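Recount in Brokberg ward leaves it at seven votes

Well, we have a result, and it only took until twenty to four in the morning.

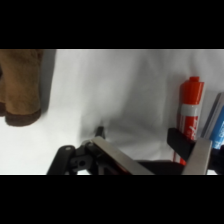
I'd gone down to the Drirnel leisure centre expecting to be home by midnight. Brokberg isn't usually a ward that keeps anyone up. It has gone the same way at every council election since I moved here, mostly by a margin big enough that the losing side starts putting its coats on early. So when the first count came back with the sitting councillor ahead by just 11, you could hear the change in the hall from where I was sitting, up in the tiered seats with a flask and a very flat cheese roll.

The challenger's agent asked for a recount straight away, and got one. That brought the gap down to nine. They asked again, there was a long huddle by the returning officer's table, and the second recount settled on 7. The sitting councillor keeps the seat, the challenger shook hands with everybody within reach, and the rest of us went out to find our cars.

For those who like the sums, 1,512 people voted in Brokberg this time. The winner had 621 of those, the runner-up 614, and the independent who stood on the bus cuts took 239, with the remaining 38 papers rejected. Most of the rejected ones were blank, I'm told, though a handful had crosses against two names. If you're the person who wrote a fairly long paragraph about the bins on yours, it was passed round among the agents and I think they were rather moved.

Four years ago the turnout in the same ward was 997. That's quite a jump, and I don't think there's much mystery about where it came from. The Prota site has been the only thing anyone has wanted to talk about on the doorstep since the spring. I went out with both main camps on different evenings (rain both times, naturally) and I could have written the conversations down in advance. Is the council going to sell it? Who to? Will there be a new junction? And what happens to the allotments along the back fence?

In case you've managed to miss all this, Prota is the old depot at the Rudd end of the ward, which the council has owned for donkey's years and stopped using when the lorries moved out to the bypass. There's a plan to sell the whole lot for housing, 140 homes in the version that went to the planning meeting in June. The sitting councillor has said all along that the sale should go ahead but with the allotments carved out and kept. The challenger wanted the sale stopped until there had been a proper look at the traffic. The independent thought the money should go on putting the evening buses back, and to be fair that got the biggest cheer at the hustings, from a room where around half the people had driven there.

So what does a majority of seven mean for any of it? On paper, nothing at all. A seat is a seat, and the vote on the sale will be taken by the full council in the autumn whatever happened in Brokberg. But I had a few minutes with the winner by the vending machine at the end and there was a definite softening. I was told the traffic question "deserves a better answer than it's had so far", and those weren't words I'd heard from that side at any point in the campaign. I asked if that meant backing a delay. I got a smile and a remark about how late it was.

The other lot were more cheerful than you'd expect from people who had just lost by fewer votes than there were sandwiches left. They think they've made the point. They're also talking about looking again at the postal votes, where they believe some packs in the Rudd streets turned up very late, in a few cases the day before polling. I've had messages from three readers saying the same thing, and one of them says hers never came. The elections office told me all the packs were sent out on time and that anyone who reported a missing one by the deadline was given a replacement. A formal challenge would have to be lodged within 21 days and it isn't cheap, so I'd be a bit surprised if it comes to that, but I've been surprised once this week already.

The rest of the night was much more what you'd expect. No other seat changed hands, and the overall make-up of the council stays exactly as it was. The closest result apart from ours had a majority of 50, over in the Rudd ward itself, where the Prota row spilled across the boundary and there were posters in just about every other window. Everywhere else was comfortable — in one case so comfortable that the candidate had gone home to bed and had to be rung up.

A word about the count itself, as I've had a bit of a moan about it before. It was well run. The tables were laid out so you could see what was going on from the seats, the figures were read out clearly each time, and when the second recount was called somebody came over and explained to us what would be checked and how long they thought it would take. They were 25 minutes out, which I can forgive at that hour. The microphone still makes everyone sound as if they're announcing a platform change, and the café shut at ten, so bring your own if you're ever tempted to go.

Next up is the first full meeting of the new council, at 7pm in the Drirnel council chamber, where they'll hand out the seats on planning. That's the one to watch if you care about the depot. At the moment Brokberg doesn't have anybody on planning, and I gather the winner has asked for a place — so has the new member for Rudd. There's only one vacancy. The public gallery is open and you don't need to book, but it filled up quickly last time and the latecomers had to stand along the corridor with the door propped open.

I'll be there and will put something up the same night if it finishes at a sensible time. If you had trouble with your postal vote in either ward, do drop me a line with the date it arrived and your street (I won't print your name), and I'll pass on what the elections office says.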